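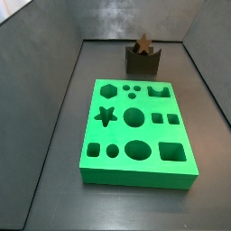 Page last changed: Sun 27 September

Teaching by the wrist

The job set for the arm at Korkska is easy to state. A wooden-brown star stands in a dark brown holder, and in front of it lies a green foam block with shaped recesses cut into its top. One of the recesses is a five-pointed star. The arm must take the piece out of the holder, turn it until the points agree with the cavity, and set it down inside.

A person does this without much thought. Ieva Avotiņš, who runs the teaching sessions, has done it by remote control often enough to know where the thought goes. She sits at a desk with a hand controller that passes the position and angle of her wrist to the arm. A trigger under the forefinger closes the gripper. She watches two camera views on a monitor and has no direct sight of the piece.

"The lift is the first place people go wrong," she says. "The star doesn't stand quite straight in the holder. If you pull along the vertical when the piece is leaning, one point catches the inside wall and the whole thing turns in the grip. After that you're carrying a star at an angle you didn't choose."

New operators are told to match the lean before they close the gripper, then to raise the piece slowly until the lowest points have cleared the rim. Only then do they rotate it. The piece is held upright in the holder and has to lie flat in the block, so the wrist must tip through a right angle as well as turning about its own axis. Avotiņš asks for the tip first and the turn second. Operators who combine the two produce shorter recordings, but the path varies a good deal from one attempt to the next, and the model trained on them tends to hesitate at the point where the paths divide.

Korkska recorded 1,205 demonstrations of the star task over the summer. Of these, 610 were kept for training. The remainder were set aside for a variety of faults: a dropped piece, a camera that lost its timing, an operator who paused to answer a question. A long pause looks harmless on playback. In the data it is a run of identical positions, and a model that learns from it may learn to stop.

Inese Uibo, who prepares the recordings, also removes attempts in which the operator tried the wrong recess first and then corrected. Not everyone at the firm agrees with this. Urmas Pētersons, who writes the training code, would keep a share of them on the grounds that an arm which has seen only clean insertions has no example of recovery. The two have settled on a separate set of recoveries, labelled as such and mixed in at a low rate. Whether it helps is still being measured.

Before remote control, the firm taught by hand. The operator took hold of the arm near the wrist, with the motors slackened, and moved it through the task directly. Hand guiding has one clear merit, namely that the operator feels contact. When a star point rides up on the edge of the foam, the resistance comes straight back through the arm. Its drawback was the operator's own forearm, which appeared in nearly every camera view during teaching and was absent when the arm ran alone. Uibo's early models depended on it more than anyone had expected.

The present controller returns a faint vibration when the wrist sensor registers load. Aurelio Contreras, who built the link, describes it as a warning and makes no larger claim for it. The delay is short enough for a slow insertion, though he would not trust it for a fast one. Operators are asked to stop pushing at the first vibration, back off slightly, and turn the piece by a small amount before trying again. Foam forgives a poor approach up to a point. It also wears, and a cavity with rounded corners accepts pieces that a fresh one would refuse, which flatters the results. Blocks are therefore replaced on a schedule set by Contreras.

The star was chosen ahead of the other shapes for its symmetry. Five orientations are equally correct, and operators do not agree on which to use. Some take the nearest; others always bring the same point to the back. Avotiņš now asks for the nearest in every case. Sessions are limited to 4 operators, each working in short turns, and the same instruction sheet is read aloud before the first recording of the day.

The hexagon is next. It has six correct orientations, and its corners are blunter, so a small error in angle is harder to see on the monitor. Pētersons expects to need fewer demonstrations than for the star. Avotiņš expects to need more, and has booked the operators accordingly.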